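3.2 Textile inventory and room conditions

Each dwelling in the Drekmont sample was surveyed once, in May, by the same procedure. The purpose of the inventory was to estimate how much moisture the soft furnishings of a bedroom can take up overnight and give back during the day, a quantity that most room-level humidity models either leave out or fold into a single correction term. Of the 161 dwellings that returned a complete form, 64 had a bedroom with no mechanical ventilation and were kept for the analysis below. The oldest of these was built in 1895 and retains its original lime plaster.

Textiles were entered in three classes. Class A covers items that stay on the bed (sheets, duvets, mattress covers). Class B covers clothing that is kept in the room, folded or hung. Class C covers curtains and rugs. Items that moved between rooms during the survey day were assigned to the room in which they were found at the time of entry. Where an item could not be weighed, its dry mass was taken from the Plisano table for the nearest fabric type and size.

Exposed area was treated separately from mass. A garment spread on a bed presents nearly its full upper face to the air, while the same garment folded into a stack presents only its outer panel and edges. Bulky bedding behaves differently again, as the outer layer responds within the hour and the filling lags well behind it. The effective area of each item was therefore multiplied by a state factor between zero and one, following the Khan scheme. Figure 5 illustrates fabric in several states of spreading and folding.
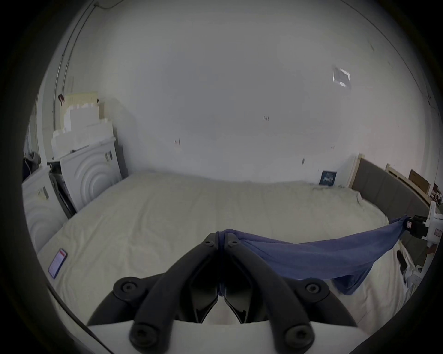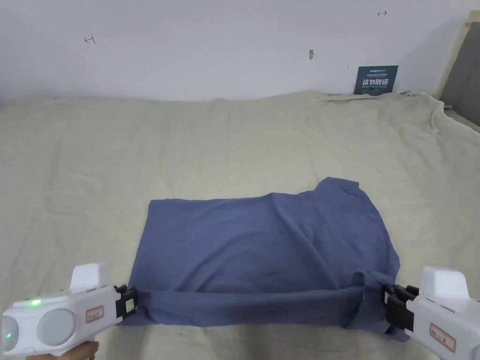
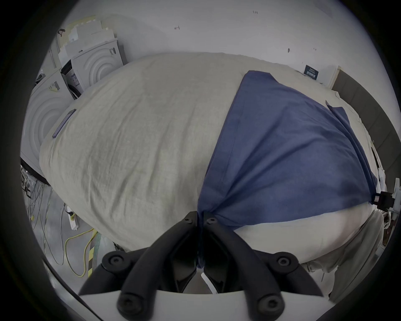 Figure 5. Household fabric in different states. Top: blue cloth, taut along its upper edge with the lower part in soft folds. Middle: T-shirt, partly folded, on a bedsheet. Bottom: dark navy cloth draped over a bundle of white fabric.

3.3 Estimation of buffering capacity

The buffering capacity of a room was computed as the sum over all items of dry mass, state factor and the slope of the sorption curve between the evening and morning humidity readings. Cotton and linen were given separate curves. Blends were assigned the curve of their main fiber, and items of unknown content were entered as cotton. Hysteresis was ignored, which overstates the release phase for heavy bedding.

Air temperature and relative humidity were logged with Zendeno sensors placed at pillow height, away from the window wall. Readings taken while a door to the bathroom stood open were dropped. The remaining series was smoothed before the slope was taken.

Two sources of error deserve mention. First, the state factor is assigned by eye, and partly folded items are the hardest to place on the scale. Second, Class B items inside closed wardrobes exchange air with the room at a rate that depends on the fit of the doors. We set this rate to a fixed value for all dwellings and examine the effect of that choice in Section 4.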